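Grazing and Livestock Systems
Handout for Unit 5: Stocking Rate, Rest and the Dry Months
Revised November 22, 2018

Welcome back, everyone. Last time we ran out of minutes just as we got to the good part, so I have written up more than usual and you can read it at your own pace. Bring it with you, because we will be scribbling numbers in the margins.

1. Where we left off

Stocking rate is how many animals you carry on a piece of land over a whole season. Stocking density is how many are standing on one paddock right now. People mix these up all the time (I did it myself in front of a room full of ranchers once, and they were kind about it), but please keep them apart in your written work. A ranch can have a modest stocking rate and a very high density on any given morning, if the herd is bunched up and moved often.

2. Working out what the grass can carry

Start with the forage and work toward the cattle. You need three things: how much grass grows, how much of it you are willing to let the animals take, and how much each animal eats. Beginners nearly always fuss over the first and hurry past the second. The share you leave behind feeds the roots, shades the soil and gives you something to stand on when the rain comes late.

We will use the Steltgate ranch as our running case. It has 157 paddocks of very uneven size, and Mogens Skov, who managed it before he came to teach the economics half of this course, has let us have his grazing books. In his first year he counted every paddock as equal on paper. By May he was buying hay. Look at his entries for the low fields along the creek and you will see how the trouble started — the grass there looked tall and generous, but much of it was stem, and the steers walked right past it.

3. Rest periods

There is no magic number. In the wet season a paddock at Steltgate may be ready again in some 60 days or well before that, and in the dry season it may not be ready at all until the weather turns. Watch the plant. Has it put out new leaf? Are the leaves you grazed last time back to full length? If you come back too early, the plant spends what it has stored, and if you do it again, it thins out and the weeds move in. Fredy Huaranga will talk about this in his guest hour, and he has strong feelings on calendars, so come with questions.

4. Cows, calves and steers

A steer being finished and a cow nursing a calf do not ask the same things of a pasture. In our worksheets a dry cow counts as one unit and a cow with a calf counts as more, with the exact figure on the sheet. Please don't carry over the figure from another class. Last year half the group did, and I spent a long evening working out why all the answers were off in the same direction.

5. For next time

Read the Visser chapter on water points, all of it, even the part about pipe. Then do worksheet 2. You have a herd of 200 steers and a dry spell coming, and you must decide whether to sell early, rent ground or feed. I am not after one right answer. Show me your steps and tell me in a sentence or two what would make you change your mind. Pencil is fine, and so are crossed-out lines — I like to see how you got there.

Office hours are the same as always, and the door is open if you just want to talk about grass.

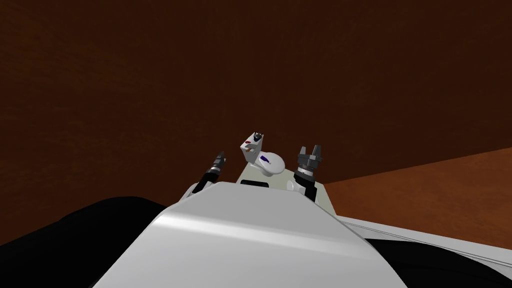 Fig. 1. Simulated robot arms with a small white toilet model between them.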